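Sondmont – site de la cuisine centrale
Compte rendu réunion CSE extraordinaire, 18 février 2026
Objet : automatisation du dressage, ligne plateaux froids + snacking

Présents : direction de site, responsable production, 4 élus titulaires, 1 suppléante, médecine du travail (en visio, son coupé par moments). Invité pour le point 2 : Katsuhiko Sakai, intégrateur, société Nishimura.
Excusée : responsable qualité.
Secrétaire de séance : l'élue dressage. Notes prises au vol, à corriger si besoin avant affichage.

1. Approbation du CR de décembre

Approuvé, une abstention. Rectif demandée : les pauses de l'équipe de nuit sont bien de 21 minutes et pas de 20, c'est dans l'accord. A corriger partout.

2. Où en est le projet Samine (bras de dressage)

M. Sakai présente. Deux cellules prévues à terme, une seule budgétée pour l'instant. Pour le moment on est toujours en simulation, rien de posé sur la ligne. Les opérateurs apprennent d'abord au système à prendre des produits un par un sur un plan de travail, fruits, pains garnis, etc. Pince à deux doigts. 2818 essais virtuels enregistrés à ce jour, l'objectif est 4000 avant de parler d'installation.

Question élus : pourquoi commencer par les fruits alors que la demande de l'atelier c'était les bacs lourds ? Réponse : les bacs relèvent d'un autre matériel (transfert sur rail, fournisseur Fusska), chiffrage à part, pas avant l'exercice prochain. Les élus prennent note mais rappellent que les TMS déclarés viennent des bacs, pas des pêches. Demandent que ce soit écrit. C'est écrit.

Médecine du travail : d'accord sur le fond, les gestes répétitifs du dressage comptent aussi (poignet, épaule). Veut voir l'étude de poste avant de se prononcer. Etude pas faite. A faire.

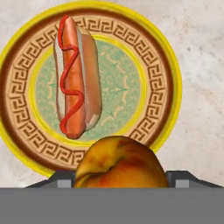

Discussion sur les fruits fragiles. Crainte de l'équipe : qui trie si la pince marque la peau ? Aujourd'hui les filles du dressage écartent à l'oeil un fruit abîmé sans y penser, ce n'est compté nulle part. M. Sakai : la force de serrage se règle par produit, la simulation ne dit pas tout sur la peau d'un vrai fruit, il faudra une phase d'essais sur produits réels avec quelqu'un de l'atelier à côté. Les élus insistent : quelqu'un du dressage, sur son temps de travail, remplacé à son poste. Direction : oui pour le temps de travail, remplacement « à étudier ». Pas satisfaisant, remis au point 5.

Autre question : les hot-dogs. Gardent leur ligne manuelle ou pas ? Réponse resp. production : garnissage et sauce restent à la main, seule la dépose est concernée. A confirmer par écrit.

3. Conséquences sur les postes

Effectif de l'atelier : 146 personnes toutes équipes confondues. Direction : aucun licenciement lié à Samine, les départs en retraite ne seront pas « automatiquement » remplacés. Les élus demandent ce que veut dire automatiquement. Echange un peu vif. Reformulation acceptée par la direction : chaque départ sera examiné en réunion avant décision.

Nouveau poste prévu, « pilote de cellule ». Surveillance, déblocage, changement de format, nettoyage de la pince. Ouvert en interne d'abord. Pas de fiche de poste ni de classification à ce jour. Les élus refusent de rendre un avis sans la grille de salaire.

Remarque d'une élue (dressage, équipe du matin) : à la ligne on se parle, on s'aide quand une collègue prend du retard. Seule devant une cellule avec le bruit c'est un autre métier. Demande que le pilote ne soit jamais isolé et que la rotation soit maintenue toutes les deux heures comme maintenant. Resp. production plutôt pour, doit voir les plannings.

Cadence : qui la fixe ? Si la cellule donne le rythme, les postes en aval suivent forcément. Direction : la cadence actuelle est maintenue pendant toute la phase d'essai. Et après la phase d'essai ? Pas de réponse. Question reposée, elle figurera à l'ordre du jour suivant.

4. Formation et données

Formation pilote : cinq jours, dont deux chez Nishimura. Hébergement et repas pris en charge, temps de trajet à préciser. Les collègues qui ne conduisent pas ne doivent pas être écartés, prévoir navette ou covoiturage.

Caméras sur la cellule : cadrage sur la zone de dépose uniquement. Les élus demandent le plan d'implantation + la durée de conservation des images + engagement qu'elles ne servent pas à l'évaluation des salariés. M. Sakai transmet le plan, la direction se charge du reste.

M. Sakai quitte la réunion à l'issu de ce point.

5. Demandes et suites

- Etude de poste dressage : à lancer, médecine du travail associée. Resp. production.
- Remplacement de la personne détachée aux essais : réponse écrite de la direction.
- Fiche de poste pilote + classification : direction, avant tout avis du CSE.
- Devis Fusska pour les bacs : élus veulent une copie dès réception.
- Confirmation écrite garnissage manuel snacking.
- Recours à un expert : vote. Pour 3, contre 0, abstention 1. Adopté, courrier à rédiger par le secrétaire.

Avis du CSE sur le projet : reporté, documents manquants.

6. Divers

Porte du vestiaire B toujours pas réparée, troisième signalement. Gants taille S en rupture, commande passée. Machine à café de la salle de pause : on attend le passage du dépanneur.

Séance levée à 16h40. Prochaine date fixée par mail.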